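About Takonen

Home | Services | File Specs | About | Contact

Takonen is a comics production house. We letter, flat, restore and prepare comics for print and digital release. Our clients are publishers, packagers and self-publishing creators. We do not write or draw comics, and we do not acquire rights.

Background

The company was set up by Ewurabena Kyei and Montserrat Soler, who had worked on the same monthly title at Jorkstead, one as letterer and the other as production manager. Most of the late pages on that title were late for the same cause. Files reached the printer with the wrong bleed, or with black text built from four inks, and had to be sent back. The first service Takonen sold was a preflight check for other people's books. Lettering was added the following January, and restoration once we had a scanner large enough for original art boards.

To date we have delivered 782 issues and collected volumes. The list includes superhero serials, horror anthologies, newspaper strip reprints and two long fantasy series that are still running.

Lettering

Scripts are accepted as word processor files or plain text. We ask that each page and panel be numbered and that caption boxes be marked by type: narration, thought, location or editor's note. Placement guides are welcome. If none are supplied, the letterer makes a first placement from the inks or, where time is short, from the layouts.

All lettering is kept as live vector text on its own layers until final approval. Balloons, tails, captions, sound effects and titles each have a layer. The structure is the same for every job, so a translator or a second letterer can open a file from several years ago and find what they need. Sound effects are drawn to outline and supplied with a text key for foreign editions.

Character voice styles are logged in a style sheet at the start of a series. The sheet records font, size, leading, stroke weight, balloon shape, and fill and border colors in CMYK. For team books this gets long. The longest we maintain has 34 entries, of which six belong to one villain who changes bodies. Style sheets are the property of the client and are sent with the final files.

Flatting and color support

Flats are made without anti-aliasing at the resolution of the line art. We do not use automatic fill plugins on pages with open line work, as they leave gaps under the holding lines that show up when the colorist shifts a plane. Costumes are flatted from a reference palette so that a given glove or cape keeps the same base value from page to page. The colorist can override any of it.

Trapping is applied after color approval. Total ink limits are set to the printer's profile. If no printer has been named, we use our house limit for coated stock and note this in the job sheet.

Restoration

Adom Aidoo runs the restoration desk. The usual sources are original boards, film negatives, stats and printed copies, in that order of preference. Line art is scanned in grayscale and thresholded by hand, panel by panel. A single threshold for a full page will either fill in the fine hatching or drop it.

Printed copies are the hardest source. Old newsprint has show-through from the reverse, and the color dots overlap the black plate. We separate the black as far as the scan allows and redraw only where line is missing. Redrawn areas are marked on a proof layer, and the client decides whether they stay. We do not modernize color on a reprint unless the contract calls for it, and we do not reletter original pages to fix spelling. Misnumbered pages, wrong costume colors and swapped balloons are listed in a report and left alone until the editor replies. 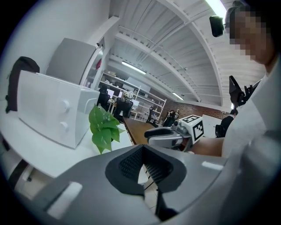
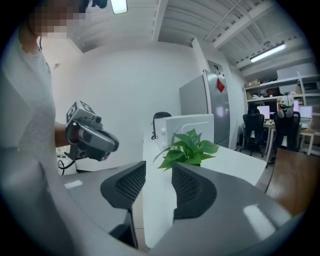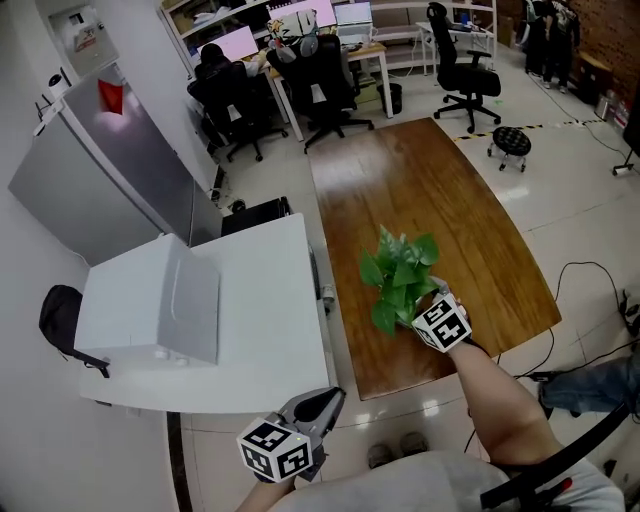
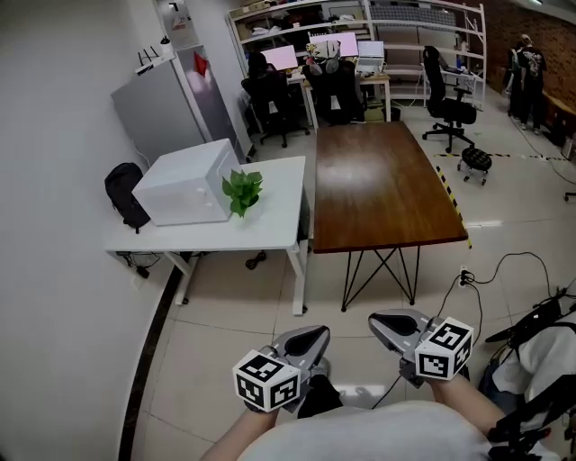

Preflight and delivery

Each book goes through preflight 2 times: once on the assembled interior, and again on the exported files. The second check is made by a person who did not work on the book. It covers trim, bleed, safe area, page order, spreads, image resolution, overprint settings, missing glyphs, indicia, barcode and ad placement. Spreads get extra attention. A page dropped or added late in the schedule moves every later spread off its facing pair, and this is easy to miss on screen when pages are viewed singly.

Print files are delivered as PDF, with the packaged source files on request. Digital editions are exported separately, with the spreads joined and the ads removed. For guided-view formats we supply panel coordinates in reading order. Unusual layouts, such as circular panels or pages read in two directions, are checked with the editor first.

Schedule

A standard issue takes five working days for lettering from receipt of script and art, one further day for each round of corrections, and one day for preflight. Partial art is accepted in page order. Corrections should be sent as a single marked PDF per round. Corrections received as separate emails are collected by us and sent back as a list for approval before work begins, and this adds a day.

Variant covers are treated as separate jobs. Please send logo, trade dress and credit order with the art. A large share of our late deliveries over the past year were waiting on a cover credit.

Archive

Finished jobs are kept for the life of the client account. Working files are held on local storage, with a second copy at another site. We store fonts with each job where the license permits. Files made in discontinued layout software were converted when we changed systems, and the conversion was checked against the printed books. Books from before the conversion may show small differences in kerning, and we reproof these at no charge when a new printing is ordered.

Clients may ask for a copy of their archive at any time. Archives of up to 2000 pages are sent by download, and larger ones on a drive.

Staff

Ewurabena Kyei, co-founder. Lettering and type. Designs the house fonts, including Fiadzo, our standard dialogue face, in regular, italic and bold italic with full accents for Western European languages.

Montserrat Soler, co-founder. Scheduling, estimates and printer contact.

Amerley Akpalu, color support. Manages the flatting team and the palette library.

Anouk Wuyts, foreign editions. Handles relettering for translated books, mainly French and Dutch, and the sound effects keys.

Adom Aidoo, restoration.

We also use a small number of freelance letterers and flatters. All freelancers are credited by name in the book where the publisher's credit policy allows it. Samples from letterers are read as they come in. Please send five consecutive pages with dialogue, in vector format, along with the script. Pin-ups and covers are not useful to us as lettering samples.

Software

Trarmont is our in-house job tracker. It holds the page status, correction rounds and style sheet for each issue. Clients have read access to their own titles and can approve pages singly or as a batch. It is not sold or licensed outside the company.

Confidentiality

Scripts and art are often in our hands months before a book is announced. Jobs are logged under a code, and titles are not used in file names or email subjects until the solicitation has been published. We do not post pages or process work to social media, and we do not comment on story content. Review copies must be requested from the publisher.

Rates

The rate sheet is sent on request and is quoted per page for lettering, flatting and restoration, and per book for preflight. Rates for series are fixed for the length of the story arc.

Page last revised 28/02/2019

File Specs | Terms of Service | Freelance Submissions | Contact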